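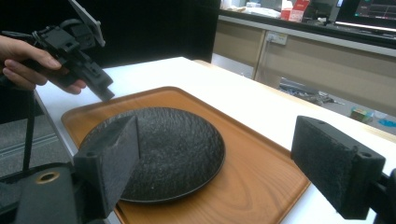 *Two grippers, one black plate and the wooden tray.*

I'd barely got my coat off when Vendula Slanina asked if I fancied a go. "You won't break it," she said, and then, after a pause, "well, Boris did."

Vendula runs the student gripper project at Lultimley, and she's got five of them working on table-setting this term. I had pictured something with wheels! Instead you hold the thing in your hand, squeeze, and try to pick up crockery with two foam pads.

"Plates are horrible," Boris Vrabec told me cheerfully. "Cups, fine, I could do cups all day. A flat plate on a tray, you've got hardly any rim to get hold of." He's been keeping a tally since March (3563 tries between them, he's very proud of it) and reckons roughly 60 of those were him showing off.

I asked Vendula what she wants them to learn. "Patience, mostly. They all rush in. I tell them to open wide, come down slowly and look at both pads before they squeeze."

My own turn lasted four goes. I got the plate up on the last one, a bit wonky, and Boris wrote it down in the tally under "visitor".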